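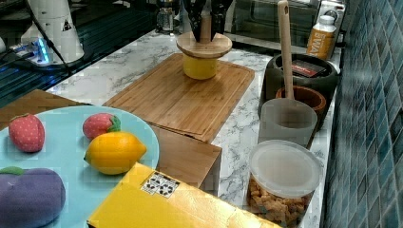
The register was wrong, Drita Janevski told the Office of Graves at Normont, and she would be obliged if it could be put right before June. Her letter ran to one page. It stated that her great-uncle, a stretcher bearer, was entered at Clullatska Military Cemetery under the name Mladenović, that no man of that name had served in his company, and that the family had been laying flowers at an unnamed stone in the wrong row.

The Office acknowledged receipt and assigned the matter to Ruairi Niven, Assistant Registrar. Mr. Niven had held the post long enough to know the cemetery by its plan, although he had never walked it. The plan showed 770 graves in four plots. Of these, 144 were marked as unknown.

The original burial returns were kept in the basement at Povton. Mr. Niven submitted the usual form and was granted access for one afternoon. He found that Plot II had been recorded by two chaplains, the second of whom had taken over when the hospital moved back across the river. The first wrote the surname of the dead man. The second, for a period of up to 10 days, wrote the surname of the person who had carried him in.

Mr. Niven read the pages again. He then asked the archivist, Teodora Popescu, to read them without telling her what he had seen. She turned the leaves for some time.

"He had the columns reversed," she said. "Bearer on the left. They ought to be on the right."

"All of them?"

"From this line to the bottom of the next sheet."
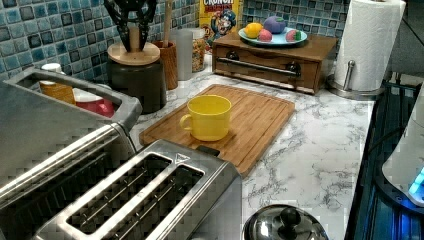
Toaster and kitchen counter, with the blue tiled backsplash behind.

The finding was set out in a memorandum and placed before the Registrar, Emmett Alcantara, who returned it with a question in the margin. If the man under the stone was not Mladenović, the Registrar wished to know where Mladenović was.

The answer was in the pension rolls. Mladenović had carried Janevski to the dressing station, had given his own name when asked, and had gone back up the road. He had lived another thirty-one years, kept bees, and drawn his allowance each quarter without objection from any department. It does not appear that he was ever told he had a grave.

The Office resolved that the headstone be replaced and the register amended in red ink, in accordance with its rules. Notice was sent to both families. Cherry Mae Abella replied on behalf of the Mladenović descendants. She had no objection to the change, she wrote, but asked whether the old stone might be kept somewhere, as her mother had visited it once as a girl and been very much surprised.

There was no rule on the point. Mr. Niven drafted a refusal and left it in his tray over lunch. At three o'clock he took it out again, tore it in half, and wrote to the mason at Clullatska to inquire what the stone weighed.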